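**Folding demos by hand: how do I stop the grippers losing the edge?**

Posted by sindota_bench, Sunday

I'm collecting folding demonstrations with a pair of hand-held grippers, one in each hand, with a camera on each. The task is simple: take a dark garment lying lengthwise, pinch it near the bottom end, fold it up, then let go. I have 112 demos so far and want to reach 600 before I train anything.

The trouble is the pinch. When I close the jaws I often get the garment and the cloth under it together, and the whole lot moves. If I go in higher to avoid that, I miss the fabric altogether. The cloth is crinkled, so it never lies flat, and I can't tape it down because we use the same table for other work.
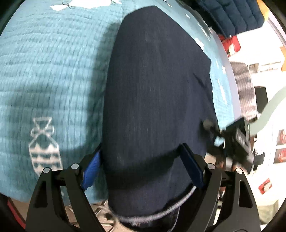 *Left gripper going in for the pinch, navy garment on the teal cloth.*

Should I change the cloth, change the way I move, or keep the bad pinches and let the policy sort it out? I've seen people say all three.

---

**munasinghe_k**

Change the way you move first, it costs nothing. You are probably coming straight down with the jaws already at their final width. Open them wider than you think you need, touch down with one finger, slide that finger towards the edge until the garment bunches a little, then close. The bunch is what you grip. If you close on flat fabric you will pick up whatever is below it.

Slow down as well. I did 700 towel folds last May at normal hand speed and the camera on the second gripper was blurred in a lot of them. I redid most of those. Keep the idle gripper still while the other one is working, and only bring it in when it has something to do.

On the cloth: I would keep it for now. The garment is dark and the cloth is much lighter, so you can see the outline, and that matters more than having it flat. The printed motifs shouldn't hurt as long as you shift the garment between demos. If it always lies over the same motif, the policy may learn the motif.

---

**zurkum_user**

just collect more. 1000 minimum for anything soft

---

**Nellmont workshop account**

I don't agree that more will fix it. If a third of your demos drag the cloth, you are teaching it to drag the cloth.

Sort what you have into three folders: clean pinch, missed and tried again, dragged the cloth. Train on the first two. The retries are useful – they show what to do after a miss – but cut any long pause where you were thinking about it. Leave the third folder out.

Check your finger pads too. Ours went shiny after a few weeks and we blamed the operators for a long time before we changed them.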